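Chapter 7
Why We Put Things Where We Put Them

I moved house in May, and it took me 20 minutes to find a teaspoon. I had unpacked the kitchen myself, so I couldn't blame anyone! Somewhere between the boxes and the drawers I had made a few dozen little decisions about where things belonged, and I remembered almost none of them.

This chapter is about those decisions. Geographers usually get excited about big spaces - cities, coastlines, the route of a highway - and I've spent plenty of my working life on those. But a household is a place too, with its own centre and its own outskirts, and people travel through it all day long. The things we use most drift toward the middle. The fondue set ends up in the suburbs. 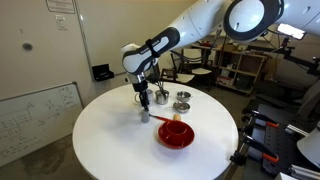 When I was teaching at Farquharson I asked my first-year students to draw a map of their kitchen from memory, then go home and check it. I've kept 160 of those maps (they fill a whole filing drawer, and my neighbours in the corridor think I'm mad). Most students got the fridge and the sink right. Cupboards above eye level were often left blank, or labelled with things that had been thrown out years earlier.

We'll begin with the idea of reach, and how it shapes the way shelves get filled. After that we'll look at shared kitchens, where two people's maps have to fit into one room, and the colour-coded cupboards of the Murkard flats. Before you read on, grab a pencil and draw your own kitchen. Leave the door shut while you do it.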